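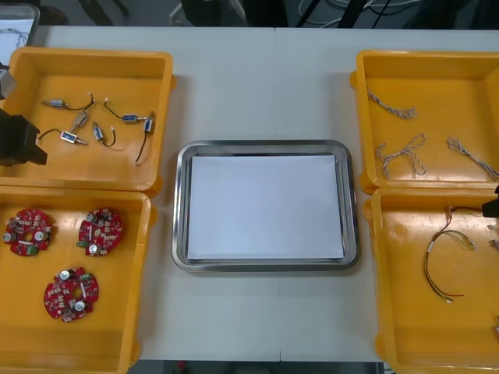 Jorano services electronic parcel lockers and key cabinets at 592 sites and is hiring a Bench Repair Technician for its Noledance workshop. The position is full time and permanent. The technician diagnoses returned lock modules, replaces failed parts and records each repair against the site number. Most faults trace to the latch, the control board or the wiring between them. Applicants should be comfortable handling parts as small as push-pull solenoids with short wire leads, and should keep them sorted in shallow trays. Training on the Horrocks cabinet range is provided during the first month.

Duties
Test returned modules on a bench supply and log coil resistance, current draw and latch travel.
Solder and crimp replacement leads to the workshop standard.
Update the repair record before a module leaves the bench.
Answer technical questions from field staff by phone between 8:00 a.m. and 10:00 a.m. 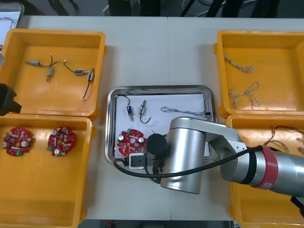
Solenoids with wire leads, upper-left bin.

Requirements
Two years of bench repair experience, or a certificate in electronics.
Ability to read wiring diagrams and use a multimeter without supervision.
Clear written English. Repair notes are read by customers.
Ability to lift 25 pounds.
Experience with the Cesmont locker controller is useful but not required.

Terms
The workshop runs one day shift, 7:30 a.m. to 4:00 p.m., with an unpaid lunch break. Overtime is optional and paid at time and a half. The company pays up to $200 a year toward safety shoes and hand tools. The position reports to Ah-rin So, workshop supervisor.

To apply, send a resume and a one-page description of a repair you carried out to Niloufar Taheri, hiring coordinator, quoting reference 58. Applications close at the end of April. Shortlisted applicants will be asked to complete a paid half-day bench test in Noledance.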